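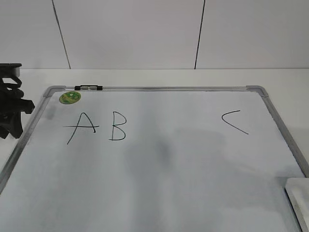 December, 9:40 p.m.
By the author of the Lastside bench diary

Thread storage, second attempt. The first layout sorted the spools by brand, and that failed as soon as I had two suppliers for the same red. Tonight I pulled everything out and started over by weight, then by fiber, then by color within fiber. Final figure is 156 spools. Three went in the trash for brittleness – they snapped at a light pull, and I don't want them near a machine.

The new rack takes 13 spools per row. That makes 12 full rows with nothing left over, so there is no room to grow. I will either mount a second rack under the window or stop buying variegated cotton. The second rack is more likely.

Cut the backing board for it while I had the saw set up. Pegs are on 1 3/4 inch centers, tilted up 10 degrees. The old rack had level pegs and the larger spools walked forward every time I ran the serger. I tested the tilt on a scrap with four heavy cones and ran the serger for five minutes. No movement. Glue is drying overnight, clamps on both ends.

Bookbinding side of the room: the Sarari linen thread came, 18/3, unwaxed. It is hairier than the last batch. Ran two arm lengths through beeswax and it settled down, but it still drags a little at the third hole. I may go up one needle size. The paper for the market notebooks is cut and folded, eight sheets to a signature, five signatures to a book. Punched the first dozen sets in the cradle. One set was off by a hair at the tail and I set it aside for scrap notebooks.

Press is still out of true. With the platen all the way down I get a gap at the back left that will pass a sheet of cardstock and not two. Shimmed it with a strip of brass and the gap closed, but then the screw feels tight for the last half turn. I'll take the platen off this weekend and check the guide bolts before I do anything permanent.

Orders. Carrasco wants the small cloth-covered boxes again for spring, same size, gray and mustard. I quoted the same price as last time and I should not have, because bookcloth has gone up. Wrote it on the cost sheet in red so I don't repeat it. The yearly total as of tonight is $3,625 before materials, and materials were over 600 of that on board and cloth alone. Thread isn't counted. I need a separate line for thread.

Lighting: swapped the bulb over the cutting table for a 4000K. The old one was warm enough that I matched a navy to a black in October and only saw it outdoors. Checked the same two fabrics under the new bulb and the difference is plain. The lamp by the machine gets the same bulb next.

Drawer three sticks in damp weather. Rubbed the runners with candle wax, and it slides, though it still catches at the back. If it's no better in a week the runner comes out for sanding.

Still to do: label the rows, move the bias tape out of the Stemach tins and into something with a flat bottom, sharpen the small awl, reorder board in the 2 mm. The rotary blade has one more session in it, maybe two. Glue pot is soaking in the sink.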